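**Wiring a garden workshop: where to put the board and what to do about damp**

**fenlander_pete**

I've nearly finished the shell of a workshop at the bottom of the garden in Cidthorpe. It's 6 metres by 3, insulated stud walls, and I'm lining it inside over the next few weeks. An electrician will do the supply and the connections, but he wants me to decide where everything goes before he quotes. He has suggested the consumer unit by the door. My wife's uncle says the far end, away from the weather. Any views?

Also metal lining or ply? I've priced both and there isn't much in it.

**moss_and_mortar**

By the door. You want to reach the switch without climbing over a mower in the dark.

Ply, 18 mm, painted white. You can screw a shelf into it anywhere you like. Metal sheet looks smart for a month, then you want to hang something up and you're drilling and swearing.

**Jui-lin Poon**

I'd go the other way on the lining. I've had ribbed sheet behind my bench for five years and it wipes clean. Ply soaks up oil and goes grey. Fix timber battens behind the sheet before it goes up, mark where they are, and you've got something to screw into.

Agree about the door, but not on the hinge side. My brother did that in Pirkumthorpe and the door hits the cover every time the wind catches it.

I like small stuff kept on an upright board so the bench top stays clear. Like so:

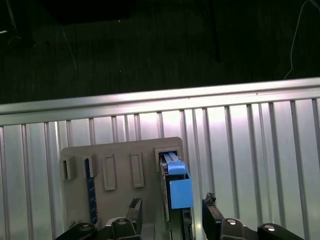

Blue block in its slot, corrugated metal behind.

As for damp, leave a gap behind anything you mount on an outside wall. Mine is on spacers and I've had no trouble.

**fenlander_pete**

Thanks both. Hadn't thought about the hinge side, that would have been exactly where I put it.

How many sockets? I was going to have three doubles along the bench wall.

**moss_and_mortar**

Double it. Three doubles is a charger, a radio, a lamp, a kettle and a drill, and then you're onto extension leads, and that's how people end up tripping over things.

**Old Drivmont Road**

Six doubles in a shed that size is overdoing it. I've managed with three for years. What you do need is one by the door at waist height for the hoover, and one outside with a proper weatherproof cover.

And put the lights on a separate circuit. If a saw trips the sockets you don't want to be stood there in the dark with the blade still going round.

**moss_and_mortar**

Lights on their own circuit, yes, no argument from me. Still say six. It costs very little extra while the walls are open and a lot once they're shut.

**Jui-lin Poon**

I'm between you. Five, and run some empty conduit along the back wall with a draw string in it. Then he can add what he wants later.

Pete, on heights -- get the sockets well above the bench top. Mine were too low at first and anything long leaning at the back covered them up. I also moved the housings so they sit against the metal and the connector runs down from the top.

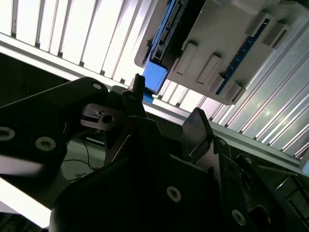

If your cables have to come in from the top, ask him to leave a drip loop before they enter. Any water running along the cable then falls off at the bottom of the loop. And get him to label both ends of everything. I did mine in pencil and by the second winter I couldn't read half of it.

**fenlander_pete**

That's very useful. So: board by the door on the latch side, lights separate, five doubles plus the outside one, spare conduit. I'll put that to him and see what it does to the price.

Still undecided on the lining. Does the metal get noisy when it rains?

**Jui-lin Poon**

Not as a lining, no. A metal roof does.

**Old Drivmont Road**

It does echo a bit with a router going, though. Wear your ear defenders whichever you choose.

**moss_and_mortar**

Ply doesn't echo.

**fenlander_pete**

Might do ply on three walls and metal behind the bench. Nikolaidis at the timber yard says he can cut the sheets for me if I'm there before nine. Will report back when the quote comes in.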